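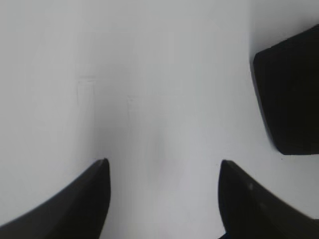
Bag Care and Packing: Your Questions

Answered by Sofia Torres for the Workley reader pages. Last updated 2026-07-30.

Do I need a special cleaner for a black fabric bag?

I doubt it. I have tried more than 40 bottles, sprays and foams over the years, and most did what a damp cloth and a drop of dish soap do. Check the care label first, then test a hidden spot. If the cleaner leaves a pale ring there, it will leave one on the front too.

Why does lint show up so badly on black?

Any pale fiber shows on black. A lint roller deals with it for a day or so. Sprays that promise to "repel" lint have never impressed me, and one of them left my bag sticky enough to collect more.

My zipper is stiff. Should I replace it?

Not yet. Look at the teeth in good light first. Grit and loose threads get in there, especially where the zipper goes around a corner, and an old toothbrush gets most of it out. Rub a plain candle stub along the teeth, run the slider back and forth, and wipe off what's left over.
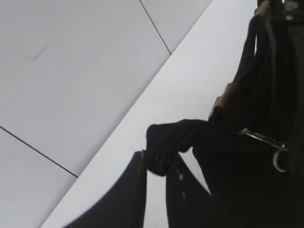 If the slider still catches in the same spot every time, look for a bent tooth or a fold of lining that gets pulled in. A tooth can sometimes be eased straight with small pliers. A slider that has spread open can be squeezed a little, though I give that fix a few months at best.

Are metal clips better than plastic ones?

People assume so. A metal clip is only as good as the stitching behind it, and that's the part I'd pull on in the store. Cheap plating also wears off and can leave gray marks on light clothes. Luana Teixeira wrote in to say her plastic clip has lasted since college, and I have no reason to argue with her.

Should I pay extra for tan trim?

If you like how it looks, sure. Don't pay extra because the tag says "leather look," which can mean almost anything. Ask what the material is. When the answer is vague, assume it will crack where it bends.

Do packing cubes save space?

They save rummaging. I packed the same clothes with and without them and couldn't see any difference in how full the bag got. The compression kind does squeeze out some air, and then you have a heavy brick with wrinkled shirts in it.

What's the best way to empty a bag for cleaning?

Clear off a white or pale table and work there. Dark cords, earbuds and hair ties vanish on a dark bedspread. Open each pocket fully, turn out the lining if it's loose, and shake the crumbs out over the trash before you wipe anything.
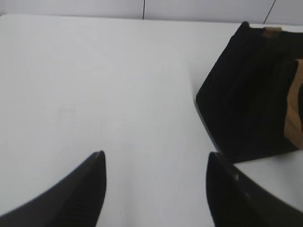

Leave the bag open overnight before you put things back. Stand it up if it will stand, or stuff it with a towel if it won't. I skip tissue paper, which goes limp and sheds.

Can it go in the washing machine?

Some can, but I wouldn't trust a bag with a stiff base or glued trim to come out the same shape. Américo Azevedo asked whether a pillowcase would protect it. It may protect the drum from the hardware. It won't do a thing for the glue.

Does a dust bag matter?

An old pillowcase does the same job. Avoid plastic, which traps damp.

Where do I send a question?

Use the contact form on this site and tell us what the bag is made of, if you know. We don't take questions about resale value.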